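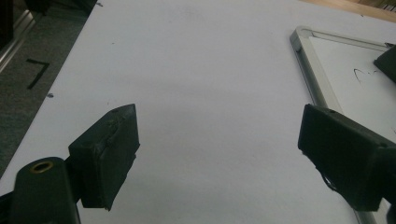
Getting a desk top back to white without wrecking the finish?
Forum: Home and Workspace > Cleaning and Upkeep

jalberg_jo
Right, I give in and need your collective wisdom. I've had my white desk since September and I love it, but it's one of those dead matt finishes and it shows EVERYTHING. Hand cream, elbows, the grey shadow where I rest my wrists. Washing up liquid gets most of it and then leaves its own smears, so I'm just swapping one mark for another. Paid 130 for the top alone (legs were extra, don't get me started) so I'm not keen to experiment. What do you lot use?

Ostermann
Magic sponge, barely damp, two minutes. Done.

ploddingalong
NO. Please don't, Jo! A magic sponge is very fine sandpaper in a friendly shape. I did my kitchen worktop with one every weekend for a year and ended up with shiny patches wherever I'd scrubbed hardest. You can't get the matt back once it's gone. I had to put the toaster on the worst one.

Ostermann
I've used them on the same table for 11 years and it looks fine to me. Depends how hard you press. People go at it as if they're stripping a door.

ploddingalong
"Looks fine to me" — have you ever crouched down and looked at it against the window though?

Ostermann
No, because I eat my dinner off it, I don't crouch at it.

Ehab Ezzat
I fit kitchens and offices, so I see a lot of these. First thing is to find out what the top is made of. Melamine will put up with quite a lot, but painted MDF won't, and the very soft-feel ones mark if you look at them wrong. Jo, have you still got the leaflet?

If you haven't, start with warm water and one small drop of washing up liquid in a whole bowl. Most people use far too much, and the smears are dried soap. Wipe, then go over it again with plain water, then dry it with a clean microfibre cloth. It's the drying everyone skips.

jalberg_jo
Oh. I've been squirting it straight on the desk. No leaflet but the sticker underneath says melamine faced. And the hand cream is Skindance, the thick one in the tub, if that makes any odds? It leaves proper fingerprints that come back after I've wiped them.

Ehab Ezzat
Then it's grease you're moving about. Dab of surgical spirit on a cloth, try it at the back corner first, leave it overnight and see. Then the soapy water as before.

mrs_t_dekport
Can I just put in a word for a desk mat? I know it isn't cleaning advice but I got a big felt one from the Saturday market sort of place down by the harbour here in Dekport and I haven't thought about my desk since. Cat loves it too, unfortunately.

Benedikt Engelhardt
Don't leave a mat down for years on white if you're near a window. I lifted mine when we moved house and there was a perfect bright rectangle with a cream-coloured desk round it. Had it down for 12 years, mind you. And I'd go easy with the spirit as well, I took the sheen off a bedside table that way.

Ehab Ezzat
Was the bedside table varnished?

Benedikt Engelhardt
It was, yes.

Ehab Ezzat
That'll be why. Varnish and spirit don't mix. Melamine's a different animal.

jalberg_jo
UPDATE — did the back corner last night, no mark this morning, so I've gone over the wrist bit and most of the shadow has lifted! Used three cloths and they all came up grey, which was grim. There's still one small smudge by the cable hole that won't shift. Might be pen?

Ostermann
Magic sponge.

ploddingalong
Don't you dare.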